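June, and still raining

Up before six because of the gulls. Lay there composing a letter to the council about them and then remembered I no longer live somewhere with a council that answers letters.

The choir has decided to do the Wickramasinghe at Jukmont after all. I found this out by email, in the second paragraph, after a long bit concerning parking. It is 13 pages of alto holding the same note while the sopranos have all the fun, and then on the last page we are asked for a top E, fortissimo, as if we'd been keeping one in a drawer. Hatsue Oda is delighted. Hatsue is a soprano.

Rehearsal at the Andow hall tonight, so I spent the morning pretending to practise. I did the breathing exercises. I did the humming. The cat left the room during the humming and came back for the biscuits, so we understand each other.

Went through the phone after lunch to free up space, as it now refuses to record anything longer than a sneeze. Deleted 215 pictures, most of them my own thumb or the bus timetable at Lekumville. Kept a few, on no principle at all.
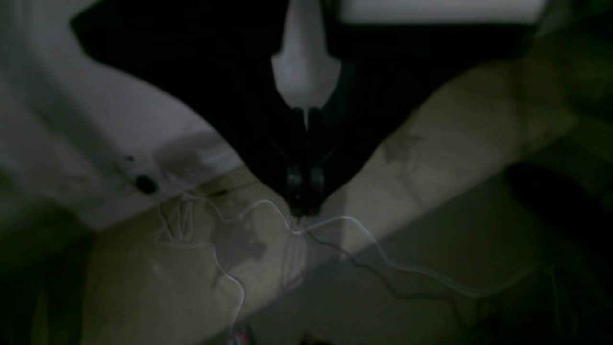
Two small dark fingers, pointing down.

Rehearsal was what you'd expect. Kasun Cassim conducted with a pencil and dropped it twice. We sang the opening 10 times and it got worse from the fourth onwards, at which point he said it was "settling". Tania Dissanayake had brought flapjacks and I had three, which did nothing for the breath control but improved my view of the tenors.

In the break both Tharushis wanted to know if I'd do the interval announcement. Tharushi Nanayakkara asked nicely. Tharushi Talukder told me I'd already agreed — in March, apparently, over soup. I remember the soup.

Home by half past nine with wet feet. Must find the black skirt, and see whether it still does up. Also ring the dentist. Also the top E, though I may just open my mouth and look moved.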